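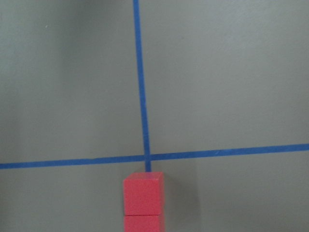
Talk notes: Page numbers that start where you want them to
Lunchtime session, 20th April, upstairs room at Westerberg

Opening

Hello everybody, do bring your sandwiches in, I don't mind crumbs in the least. Thank Myung-ja for booking the room. Say who I am for the new starters: I've been putting together the long reports at Westerberg for longer than I care to admit, and most of what I'm going to show you I learned by getting it wrong on the Dulport report. Ask who has ever typed page numbers in by hand. (Wait. Someone will own up. Be kind — I did it myself for years.)

What we're trying to get to

A report with a cover that has no number on it, a contents list and foreword numbered i, ii, iii, and then the first real chapter beginning at 1. That's the whole session. If we get there before half past I'll do the bit on chapter headings as well.

Sections first

This is the part people want to hurry past, so go slowly. Word doesn't really think of page numbers as belonging to pages. It thinks of them as belonging to sections, and a document that you've simply typed from top to bottom has just the one section, however long it is. So before touching any numbers at all, we put in the breaks.

Click at the very start of the first chapter heading. Layout tab, Breaks, and under Section Breaks choose Next Page. Show them the difference between that and an ordinary page break, which sits higher up in the same menu and looks so innocent. Then do the same at the start of the contents list, so the cover is on its own.

Turn on the paragraph marks (Home tab, the backwards P) so everyone can see the breaks. Leave them on for the rest of the talk. Yaw Ofori asked me last time how to get rid of them, so remember to say it's the same button again.

If an old page break is still sitting just before the new section break, you'll get a blank page. Click on it and delete it.

Unlinking

Double-click in the footer of the first chapter page. Up on the ribbon there's a button called Link to Previous, and it will be lit up. Click it off. Now go back to the contents page footer and click it off there too. The header has a link of its own, so if you're using headers you have to do it all over again up there. Yes, it is a nuisance.

Tell the Pemell story here. I'd unlinked the footers and left the headers, changed the title on the chapter pages, and sent the thing to Leif Åberg with the chapter title printed proudly across the cover. He rang me up, very politely, to ask whether it was the new style. Pause for laugh, if there is one.

Putting the numbers in

Still in the chapter footer: Page Number, Bottom of Page, pick a plain one. Then Page Number again, Format Page Numbers, and at the bottom of the little box choose Start at, and type 1. OK.

Move up to the contents page. Insert a number there in the same way, open Format Page Numbers, change the number format to i, ii, iii, and set Start at to i. The cover we leave quite alone. If a number has crept onto it, delete it there, and as we've unlinked everything it won't take the others with it.

Scroll through from the top with them, nice and slow.

The contents list

Right-click it, Update Field, Update page numbers only. In the Skokemix handbook this moved the first chapter from page 4 to page 1, and Ingegerd Haugland, who had already sent round a note telling people to look at page 39, had to send round another. So update the list before you tell anyone where anything is!

Questions I usually get

"Mine says page 28 of 2." You've got the page number running on from the section before and the total counting only this section. Set Start at, or use NumPages for the total if you want the whole document.

"Can I have the number on the outside edge for double-sided printing?" Yes — tick Different Odd & Even Pages, then put the number in both footers. Check the links again afterwards.

"Does it work the same in the browser version?" Not all of it. Open it in the desktop app for this job.

Finishing up

Handouts are by the door. Teodor Halvorsen is doing footnotes in September, and he would like your worst ones sent to him beforehand.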